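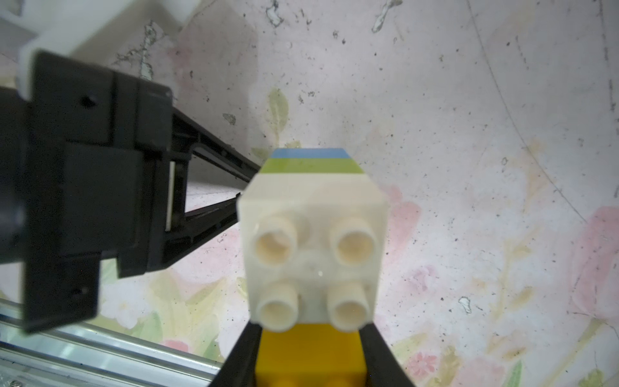

About Filora

Filora is a post-production and film restoration company based in Fistport. We grade, conform and master features, documentaries and shorts for cinema and broadcast. The company was founded by colourist Khoa Hoàng, who remains head of picture.

Our catalogue work covers 447 titles to date, most of them scanned from 16 mm and 35 mm negative. Where the negative is lost we work from interpositives or release prints, and the source of each reel is recorded in the delivery notes. Dirt and scratch removal is checked by an operator at full resolution. Grain is retained unless the rights holder asks otherwise in writing. 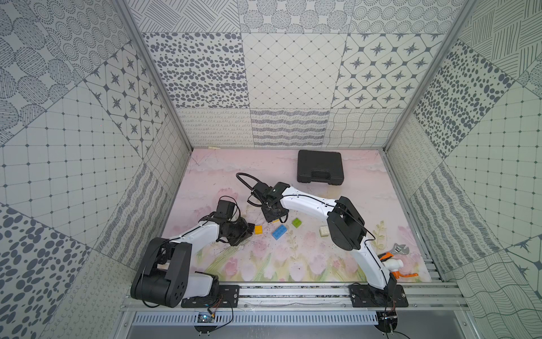 Sound is handled by our partner studio, Jarkau, which holds a library of 2611 optical and magnetic tracks. Dialogue, music and effects stems are supplied separately on request - mono originals are kept as mono.

Finished masters are delivered as DCP and as an uncompressed archive file. Data is held on two sets of LTO tape, stored at different sites and verified every August. Clients may attend grading sessions in the Trương Theatre, our 4 metre screening room, by appointment.

Enquiries about scanning rates and print inspection should go to the bookings desk. Please include gauge, reel count and approximate running time.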